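Die Tasche von Frau Visser

Also gut, ich erzähle es jetzt von vorne, weil Karine behauptet, ich würde jedes Mal etwas anderes erzählen. Das stimmt nicht. Ich lasse nur manchmal Teile weg, je nachdem, wer mit am Tisch sitzt.

Im März bin ich in das Haus in der Lindenstraße gezogen, dritter Stock, Küche nach hinten raus. Unter mir wohnte Nokuthula Visser. Sie war 42 Jahre lang Klavierstimmerin gewesen und hörte alles. Wirklich alles. Am zweiten Abend klingelte sie bei mir und sagte, mein Kühlschrank brumme ein etwas zu tiefes B und ob ich ihn bitte von der Wand abrücken könne. Ich dachte, sie macht Witze. Sie machte keine Witze. Ich habe ihn abgerückt, und sie stand dabei, den Kopf schief, und sagte irgendwann: »Ja. So kann man schlafen.«

So haben wir uns kennengelernt.

Danach kam sie öfter hoch, meistens gegen acht, meistens mit irgendeinem Grund, der keiner war. Ein Brief, der falsch eingeworfen war (er war für sie). Eine Frage zum Müll. Ich habe Tee gemacht, sie hat ihn zu stark gefunden und zwei Tassen getrunken. Sie erzählte von den Klavieren. Von einem Flügel in einer Villa, in dem jemand Liebesbriefe versteckt hatte, genau unter den Basssaiten, und der deshalb schnarrte wie ein Rasierapparat. Sie hat die Briefe herausgenommen, gestimmt und dann wieder hineingelegt.

»Und das Schnarren?«, fragte ich.

»Ein bisschen tiefer hineingelegt«, sagte sie.

Ich wollte natürlich wissen, von wem die Briefe waren. Sie hat nur in den Tee gepustet.

Irgendwann im Sommer kam sie ohne Grund und mit Tasche. Eine braune Ledertasche, an den Ecken ganz blank, mit einem Schloss, das man erst drücken und dann ziehen musste. Das Werkzeug war da drin, Stimmhammer, Keile, Filzstreifen, eine Stimmgabel. Sie stellte sie auf meinen Küchenboden und sagte, ich solle sie behalten.

Ich sagte, ich hätte gar kein Klavier.

Das wisse sie, sagte sie, das hätte sie ja wohl gehört.
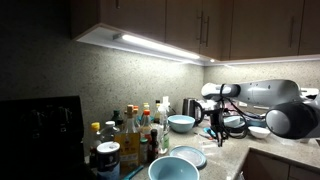
Ich muss dazu sagen, dass ich völlig unmusikalisch bin. In der Schule durfte ich beim Weihnachtssingen den Mund bewegen, mehr nicht. Und trotzdem stand jetzt diese Tasche bei mir, und Frau Visser saß auf meinem wackeligen Stuhl und fing an, mir Unterricht zu geben. Ohne Klavier! Sie schlug die Stimmgabel am Knie an und hielt sie mir ans Ohr. Dann musste ich durch die Wohnung gehen und sagen, was höher und was tiefer klang. Die Heizung. Die Straßenbahn in der Kurve. Der Wasserkessel, der ja das Gemeine an sich hat, dass er wandert.

Ich war schlecht. Ich war so schlecht, dass sie einmal gelacht hat, bis sie husten musste. Aber sie kam wieder, und nach ein paar Wochen hörte ich immerhin, dass die Haustür beim Zufallen einen anderen Ton macht, wenn es geregnet hat. Das habe ich ihr erzählt, stolz wie ein Kind, und sie hat genickt und gesagt, das habe sie mir nicht verraten wollen, das müsse man selbst finden.

Im Herbst ging es ihr nicht gut. Sie kam seltener hoch, dann ging ich eben runter. Bei ihr stand das einzige Klavier im Haus, ein altes Ding der Marke Clarkidach, von der ich nie vorher und nie nachher gehört habe. Es war fürchterlich verstimmt. Ich bin fast umgefallen. Ausgerechnet bei ihr!

»Das ist für dich«, sagte sie vom Sofa aus. »Ich habe es seit Jahren nicht angefasst.«

Ich sagte, ich könne das unmöglich, ich mache da doch alles kaputt.

»Dann machst du es kaputt«, sagte sie. »Fang in der Mitte an.«

Ich habe also in der Mitte angefangen. Wer das nie gemacht hat: Man dreht an einem Wirbel, und zwar fast gar nicht, und während man fast gar nicht dreht, hört man zwei Saiten miteinander streiten. So eine Art Wabern. Man dreht weiter fast gar nicht, und das Wabern wird langsamer, und dann ist es weg, und man traut sich nicht mehr zu atmen. Beim ersten Mal habe ich danach losgelassen und die Saite ist sofort wieder weggerutscht. Frau Visser hat mit geschlossenen Augen »Nein« gesagt, sonst nichts. Sie hat an dem Tag sehr oft »Nein« gesagt.

Für die mittlere Oktave habe ich 24 Tage gebraucht. Eine Lehrlingsfrau, sagte sie, hätte an so einem Tag das ganze Klavier geschafft. Ich habe das als Lob genommen, weil sie »Lehrlingsfrau« gesagt hat und damit ja irgendwie mich meinte.

Der alte Anderson Cavalcanti aus dem Erdgeschoss hat sich übrigens beschwert. Immer derselbe Ton, schrieb er auf einen Zettel, immer derselbe Ton, er werde noch verrückt. Frau Visser ließ ausrichten, es sei eben nicht immer derselbe Ton, das sei ja gerade das Problem. Am nächsten Abend saß er mit auf dem Sofa und sagte auch »Nein«. Meistens an der falschen Stelle.

Sie ist Anfang Dezember gestorben, nachts, im Krankenhaus. Ich war nicht da. Ich schreibe das nur so hin, weil ich nicht weiß, wie man es sonst hinschreibt.

Diesen Teil lasse ich gern weg, Karine hat schon recht.

Ihre Nichte Titilayo kam, um die Wohnung zu räumen, eine ruhige Person in einem viel zu dünnen Mantel. Sie fragte, ob ich jemanden kenne, der das Klavier wolle. Ein Händler habe ihr gesagt, fürs Abholen müsse sie zahlen, und zwar nicht wenig. Ich stand da mit der Türklinke in der Hand und hörte mich sagen: ich. Ich will das.

Drei Männer haben es vom zweiten in den dritten Stock getragen, und der jüngste hat dabei Wörter benutzt, die ich nicht kannte. Jetzt steht es im Flur, weil es durch keine andere Tür passt. Wer ins Bad will, muss seitlich gehen. Natürlich war nach dem Umzug alles wieder verstimmt, auch meine Oktave, meine 24 Tage.

Ich habe dann unten die Klappe aufgemacht, um nachzusehen, ob beim Tragen etwas gebrochen ist. Und da lag, ganz tief hineingeschoben, ein Bündel Briefe mit einem grauen Filzstreifen drumherum.

Ich saß auf dem Flurboden und habe sicher eine halbe Stunde lang nur die Handschrift auf dem obersten Umschlag angeschaut. Ihr Name stand darauf. Nokuthula, ohne Nachnamen, mit einem riesigen N. Karine sagt, sie hätte sie sofort gelesen, alle, und ich glaube ihr das auch. Titilayo habe ich angerufen, und sie war eine Weile still und fragte dann: »Schnarrt es denn?«

Ich habe das tiefste A angeschlagen und den Hörer drangehalten. Es schnarrte. Wie ein Rasierapparat.

»Dann schieben Sie sie etwas tiefer«, sagte sie.

Das habe ich gemacht. Danach habe ich die Tasche geholt, erst gedrückt, dann gezogen, und in der Mitte angefangen. Von unten rief Herr Cavalcanti durchs Treppenhaus »Nein!«, und diesmal stimmte es sogar.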